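Trilleck G2 Adaptive Gripper: Six Weeks on a Disassembly Cell

Reviewed by Ashley Catterall

The G2 is a two-sided linkage gripper for small collaborative arms. We bought one in June to replace a parallel-jaw unit on our desktop PC teardown cell, where the arm takes drives in their caddies out of opened cases and hands them to a sorting tray. This review covers mounting, setup, routine care and one repair. It does not cover the vendor's vision package, which we did not buy.

What comes in the box

Gripper body, flange adapter, one cable with a locking connector, two sets of fingertip pads, a bag of spare hex-socket screws and a printed quick-start sheet. The full manual is a download. A hex key is included but it is a short one, and with it you cannot reach the rear flange screws without scraping a knuckle on the housing. Use a long ball-end key from your own kit.

Mounting

The adapter fits our arm's flange with no shims. The locating pin is tight, so start all the screws by hand before pulling any of them down. Tighten in a cross pattern to the value on the sheet. The sheet gives one torque figure for the flange and a lower one for the linkage screws, printed on the same line, and it is easy to read the wrong one. Reece Hollis did so on the first install and had to back everything off and start again.

Route the cable with a full loop at the wrist. Ours was first clipped straight along the forearm and pulled at the connector whenever joint six passed its halfway point. The wrist camera bracket takes up the side where the cable wants to lie, so plan the two together.

Setup

Enter the tool weight and center of mass by hand. The arm's automatic payload routine gave a different answer each time we ran it, probably from the drag of the cable loop. With the values from the manual the arm holds still in free-drive mode.

The finger position is reported on a scale that runs to 1,296 counts from open to closed. We set the pre-grip opening for a drive caddy at 640 and left it there. Force is set as a percentage. At 70 the fingers flexed the caddy rails enough to jam them in the bay. We now run well below that and let the arm do the pulling.

Zero the fingers after every power-up. The controller will accept moves without it and will not warn you, a poor choice on the maker's part. Kam-wah Siu added a check to our startup program that blocks the first move until the zero is done.

Working inside a case

Reach is good. The finger links are flat and narrow enough to get to the lower edge of a caddy with the motherboard close by on one side and the bay frame on the other. The palm housing is the limiting part. It is wide and rounded, and on shallow approaches it meets the chassis rail before the fingertips are where they need to be. We approach at a steeper angle than we did with the old jaws and had to re-teach every waypoint.

The rounded fingertip is the better of the two supplied types for this job. It can press on the plastic without digging in. The flat tip catches on molded edges.

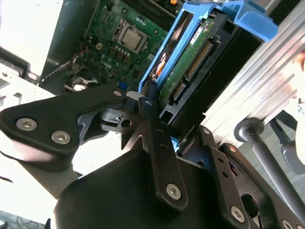
Routine care

Wipe the linkage plates down at the end of each shift. Dust from old cases collects at the joints, and compressed air only drives it further in. Check the linkage screws weekly with a torque driver. Put a paint-pen line across each head so that movement shows between checks. Do not oil the pivots; the bushings are dry-running and oil turns the dust to paste.

Look over the finger pads at the same time. Ours lasted almost 8 weeks on the old gripper and are wearing at a similar rate on this one.

Repair: replacing a finger link

In the fourth week an arm move ended against a bay frame and bent one link. Jordan Lightfoot did the replacement on the bench. Power down, unplug the gripper and take it off the flange. Remove the outer pivot screw first, then the inner one, holding the spring side closed with a clamp. Catch the thin washer behind the inner pivot, because the exploded view in the manual leaves it out. Fit the new link, use fresh threadlocker, and zero the fingers before putting any load on them.

The link arrived from Dumarska, the distributor, in three working days. A second one went straight on the shelf.

Verdict

Good reach, sound mechanics, and a repair that any careful technician can do. The documentation is weak and the missing zero warning should be fixed in firmware. Buy it for tight work if your approach angles can clear the palm. For open bench picking, a plain parallel jaw costs less and needs less looking after.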